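Tuesday, November 3, 2020

Cup Day, and I had it off. Up at 5 because the magpies were. Cold enough for a jumper first thing, then warm by ten.

Spent the morning on the tomatoes. Got 28 seedlings from Turnell in the end, which is too many for the bed, so the spare ones went in pots along the side fence. Staked the tall ones and left the rest. The soil down the far end is still mostly clay and I broke it up with the fork as well as I could. Should have put gypsum on it in June when I said I would.

Drove to Kamunora for mulch. Three bags, and a new hose fitting for the back tap, which has dripped all winter. The fitting was the wrong size. Will swap it on the weekend. The car has a noise in the front left when it turns, so that needs booking in at Uysal before it gets worse.

Had the race on the radio while I ate lunch. Didn't back anything. Slept for an hour after, which I don't usually do.

Mulched until four and then my back had had enough. The bed looks tidy. Found an old trowel under the rhubarb, rusted but the handle is sound, so I cleaned it up with steel wool and oiled it.
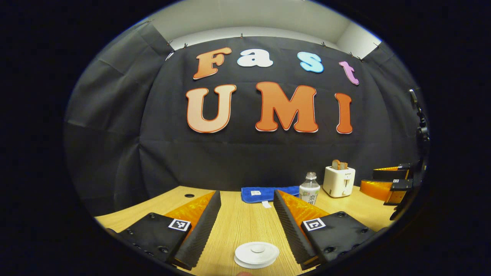
Tea was leftover soup with toast. Paid the water bill, $121, more than last time, and it will go up again over summer with all those pots. I might look at a second tank. Zavari had one in the catalogue but I'd need to measure the gap beside the shed.

Back to work tomorrow. Put the bins out before bed.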